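Kada Songs and Stories, transcription set

README, last changed 05/03/2021

Hi, and thanks for downloading this! Please read at least the part about spelling before you start searching, because it will save you an evening of wondering why the word you want isn't in there (it probably is, spelled four ways).

What's in the folder

This is a set of typed transcriptions from the Plirnen notebooks, which are handwritten records of songs, stories and dance descriptions taken down along the Kada River in the nineteenth century. The notebooks were kept by a mission schoolteacher who had a good ear, terrible handwriting and strong opinions about everything. I've typed up 53 items so far. Of those, 21 are songs with words, and the rest are stories, bits of stories, and descriptions of gatherings where the writer mostly complains about the smoke and then, a page later, admits to staying until morning.

Each item is one plain text file. The file name starts with the notebook letter, then the page, then a short title I made up. The titles are mine! Please don't cite them as if they were in the notebooks. Almost nothing in there has a title, and the few headings that exist are things like "another of the same."

There's also a file called places.csv, which lists every place name as written next to my best guess at the modern one. The Datley entries are the shakiest. There was a Datley station and a Datley crossing, and the writer uses the bare word for both, sometimes on the same page. I've put a question mark wherever I couldn't decide.

Spelling

I kept it exactly as written. The writer heard sounds English letters don't handle well and tried something different nearly every time, so the word for the long dance turns up with a g, with a k, with both, and once with what I think is a blot. I went back and forth on adding a cleaned-up version. In the end I left the transcriptions alone and made a second file, variants.csv, that groups the spellings I believe belong together. Search that one first, then go to the text.

Square brackets are me. Round brackets are the notebook. A row of three dots means I couldn't read it, and a row of three dots with a word after it in square brackets means I couldn't read it but I'm stubborn.
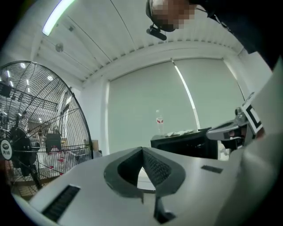 Could you please keep the line breaks in the songs? I sing some of these with my aunties and where the line stops is where you breathe, so when the January files ran it all together like a paragraph I couldn't follow it at all.

That came in after the first upload, and it was completely right. I had let my text editor wrap everything to the same width, which is fine for a story and awful for a song. All the songs now break where the notebook breaks. Where the writer ran out of page and had to squeeze the end of a line underneath, I've joined it back up and put a slash at the spot, so you can tell a real line ending from a cramped one. If a song still looks wrong to you, I'd love to hear about it, especially if you know it some other way.

Things I left out

Two stories are not in the set. The community council in Yakubu read through everything before I shared it and asked for those to stay out, so they're out, and I don't send them privately either. The gap in the page numbers in notebook C is where they would be. Please don't fill it in from other copies and pass it around with this set.

I also left out the sermon drafts. There are a lot of them and they have their own kind of interest, but they belong in some other project (one with more patience than mine).

How far to trust it

Somewhere in the middle, I'd say. Notebooks A and B are in ink and I'm pretty confident about those. Notebook C is pencil, rubbed on the facing pages, and I worked on it from scans first and then from the real thing, with a lamp held low to one side so the dents in the paper showed up. That helped more than any amount of fiddling with contrast on a screen. 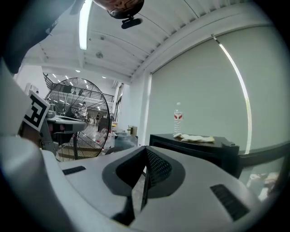
Even so, I changed my mind on a good many words between the first pass and the second, mostly small ones, and every change is written down in changes.txt with the old reading kept beside the new one. If you're quoting from C, have a look there before you commit to anything.

The English translations are the writer's own, typed as found. Some are careful and some are obviously a guess, or a summary from someone who wanted to go to bed. One song of eleven lines gets the translation "He is speaking of fish." I haven't tried to improve on them. I'm not a speaker, and the people who are have better things to do than fix my homework, although a few corrections have come in and those are in notes.txt, marked as later additions.

The dates are a headache. The writer dates an entry when feeling cheerful, it seems, and otherwise not. I've given a year only when it's on the page or on the page right before. Please don't take the order of the files as the order things were heard, either. At least part of B was copied from loose sheets afterward, and there's a grumpy little note about mice.

Using it

You're welcome to use the files for study, teaching, family history or plain curiosity. For anything you plan to sell, record or perform, ask the council in Yakubu first. That isn't my permission to give. Cite the notebook letter and page along with the name of this set, and mention which version you had.

Still to do

- finish the second check of C
- sort out the two Datleys, if that's even possible
- add the drawings of dance positions, which are tiny and sit in the margins
- a proper word list (someday)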